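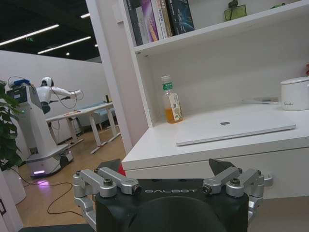

Opinion / Makers & Workshops
14 Feb 2021
By the Long Bench columnist

Search this site Enter keywords Go

The case against the tidying robot

For eight years I have shared a workshop, and for most of that time the members have got on with making chairs, lamps and the odd bad guitar. Since October we have had a robot project as well. It is called Jitadetti, and it is going to put things away on shelves. I have been asked to be more supportive of it. I have tried.

My trouble starts with the job it has been given. Putting a book back on a shelf takes a person a second or two, and a person does it while thinking about lunch. Jitadetti has to find the book, decide which way up it is, get two fingertips either side of it and then not knock over the drink that someone has left further along. Every one of those steps is a piece of software, and every piece of software is a Tuesday evening gone. The project log had 3706 entries when I last looked. I read a good many of them. Most say that something worked yesterday and doesn't today.

The builders tell me the shelf is only practice. Learn the shelf and you can learn the kitchen, then the sickroom, then your mother's flat. I have heard this kind of talk before, about 3D printers, and I own a 3D printer, and it makes brackets for itself. A skill learned on one cabinet under one set of lights seems to stay there. Move the cabinet to the next wall and you are back to teaching it where the edge is.

Then there is the money. Our share of the first year came to 1000 pounds, before anyone paid for the second order of parts from Mirkeck, which came with the wrong screws. The same sum would have bought a decent bandsaw. I know the bandsaw argument is a boring one and I have been told so at two meetings. But a bandsaw gets used by everyone from the first morning, and when it breaks there are people in the building who can mend it. When a joint on a gripper goes stiff there are perhaps two members who dare to take it apart, and one of them works nights.

I'll grant the builders a few things. They are careful, they sweep up, and they have stopped claiming that it will be ready by spring. I learned more about hands from watching them argue over a gripper than I did in 30 years of using my own — how much we do by feel, how little by looking. A machine that closes on a soft bottle as if it were a brick makes you respect your thumb. That has been worth something to me, though I'm not sure it was worth my share of the 1000 pounds.

What I can't accept is the way success is reported. The clip that went round the members' list showed one clean pick and one clean place, set to music. No one mentioned how many tries came before it. If I sold a chair on that basis, with one leg holding up in one video, I'd have it back within the week. Gumeo, the little newsletter our lot write for, ran the clip under the word "solved". It is a shelf with a book on it.

So my vote in the next round is for another year, on two conditions. Publish the failures next to the successes, all of them, in the same size of type. And let somebody outside the project choose the shelf and what goes on it, on the day, with no rehearsal. If Jitadetti can manage that I will pay for the next box of screws myself.

Filed under: automation, shared workshops, home robots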